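How I Clean My Front Loader (and Get Rid of That Musty Smell)

Last updated: March

I put this off for way too long, and my towels paid for it. If yours come out smelling like an old gym bag, try this before you go buying a new detergent. 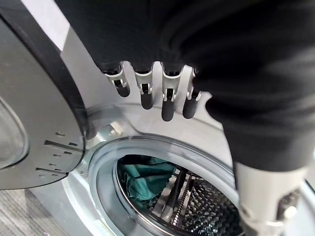
You'll need white vinegar, baking soda, an old toothbrush, two rags and a shallow pan. The whole thing takes me 30 minutes of real work, plus however long the hot cycle runs.

Start with the rubber gasket. Pull the folds back and wipe all the way around with a rag dipped in half vinegar, half water. Mine had hair, lint and one very sad baby sock in there! Go over the stubborn spots with the toothbrush, then dry the folds with the second rag.

Next, the door. Wipe the inside and the rim, and get into any little grooves where soap builds up (toothbrush again).

Then the drain filter. On my machine it's behind a flap at the bottom, but check your manual. Put the pan down first, open the cap slowly and let the water run out. I skipped the pan once and had to mop the entire laundry room. Rinse the filter in the sink and screw it back in tight.

Pull out the soap drawer and soak it in hot water for 18 minutes or so while you tidy up.

Last step: put half a cup of baking soda in the empty drum and run the hottest cycle you have. Leave the door open afterward so everything can air out. I do all this every 5 weeks now, a bit sooner in summer.

Filed under: Laundry, Cleaning How-Tos

© Plivport Home Notes | Contact | Back to top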